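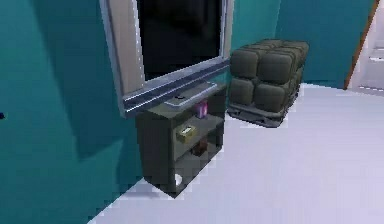
According to the store manager at Fekwood, a swag that passes every bench test will still come back to the counter if the seams let water through on the first wet night out. The project group took that remark as its starting point. Most returns logged by the Trestavwood outdoor supply stores list "leak" as the reason, with no further detail, and the stores have no way to tell a failed seam from a failed fabric or from plain condensation.

1. Purpose

The project compared three single-person canvas swags from the Trestavwood catalog and set out a simple seam test that store staff could run on a returned unit. Price, weight and comfort were left out of the comparison.

2. Products tested

Unit A: Curkimix single, polyester-cotton canvas, PVC base, welded base seam.
Unit B: Baumgartner single, cotton canvas, PVC base, stitched and taped base seam.
Unit C: Trestavwood house-brand single, polyester-cotton canvas, PVC base, stitched base seam with no tape.

All three were bought new. None had been seasoned. Canvas is normally wetted and dried before first use so that the threads swell and close the needle holes, and the instructions packed with Units B and C ask for this. The instructions with Unit A do not mention it.

3. Method

Each swag was pitched on a level rack with the flap closed. A spray bar delivered water to the canopy for 20 minutes. Blotting paper had been weighed and taped along the inside of the base seam, the zipper line and the two end seams. After spraying, the paper was removed and weighed again. The gain in grams was taken as the leakage for that seam.

The base was tested separately. Water was held against the outside of the base seam to a depth of 200 mm, using a clamped acrylic column, for 20 minutes.

Each swag went through the full procedure twice, once as bought and once after a single wetting and drying cycle.

4. Results

Unit A took up no measurable water at the base seam in either run. Its zipper line leaked in both, and seasoning made no difference there. The storm flap over the zipper is narrow and lifts at the corner where the two sliders meet.

Unit B leaked slightly at both end seams as bought and was dry at the same seams after seasoning. The tape on the base seam held in both runs.

Unit C gave the highest figure of the project, 278 g across all seams in the first run. Most of that was at the base. After seasoning the canopy seams improved, but the base seam still leaked, as the PVC does not swell around the stitching.

5. Limits of the work

One sample of each product was tested, so variation between units is unknown. The spray bar was calibrated at the start only, and flow may have drifted during the Unit C runs. Blotting paper saturates, and the strip used at the base of Unit C was close to that point when removed. The true figure may be higher.

6. Recommendations

Staff should ask whether a returned swag was seasoned before it is written up as faulty. The base seam should be checked with the column test, which needs no spray equipment. Unit C should be sold with a tube of seam sealer, or the base seam changed to a taped construction at the next order of 300 units.

The return form needs separate boxes for base, zipper, end seam and canopy. A draft form is attached as Appendix B. Raw weights are in Appendix A.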